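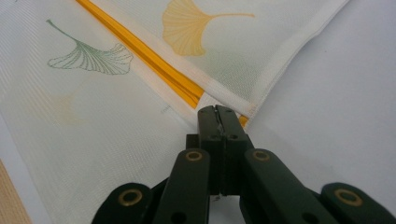
Household Textiles II
Unit 6: Folding and storing printed covers
Course handout, B. Gezer. Revised 3rd November

6.1 Scope

This unit deals with light woven covers that have a finished edge: cushion covers, duvet covers, table covers and mattress protectors. Terry goods are treated in Unit 7. Students should have read the section on grain in Unit 2, as the terms warp, weft and bias are used without further definition.

6.2 Terms

Hem. The edge of the cloth turned under and stitched. A hem has at least two thicknesses and is stiffer than the field.
Field. The area of cloth inside the hems and seams.
Piping. A cord enclosed in a strip of fabric and sewn into a seam. The strip is normally cut on the bias.
Zipper tape. The woven band to which the zipper teeth are attached. In a contrasting color it can be mistaken for piping when the cover is folded. Check by feel: piping is round in section, tape is flat.

6.3 Behavior of the edge

A fold made parallel to a hem will lie flat. A fold made across a hem creates a step, and the step grows with each further fold. Where the edge carries piping or a zipper, the first fold is placed clear of it by at least one finger width. Do not press a crease into a corded seam.

Contrast trim is a convenient guide line. If the trim runs straight along the folded edge, the cover is square. If it drifts, open the last fold and start again from the corner. Pulling the upper layer into line will only shift the distortion to the bias.

6.4 Printed fields

For leaf prints (ginkgo, fern, willow) determine whether the print has a direction before folding. Scattered prints have none and may be folded either way. Pale grounds show crease lines sooner than dark ones and should be refolded along different lines every July.

6.5 Procedure

1. Close the zipper fully.
2. Lay the cover face up, trim toward you.
3. Grip the corner at the hem, not in the field. Fine ribbed and mesh weaves snag easily.
4. Fold in half parallel to the trim. Smooth from trim to fold.
5. Fold in thirds across. Stack with the folded edge outward.

6.6 Shelf allowance

The Illberg practice room has a shelf run of 1165 mm. Stacks are limited to 300 mm in height. Worksheet 21 gives the calculation for mixed stacks; use the Karaca table, not the older Skollow one, which omits trim thickness.

Reading: N. Gündoğdu, course reader, chapter on edges and closures.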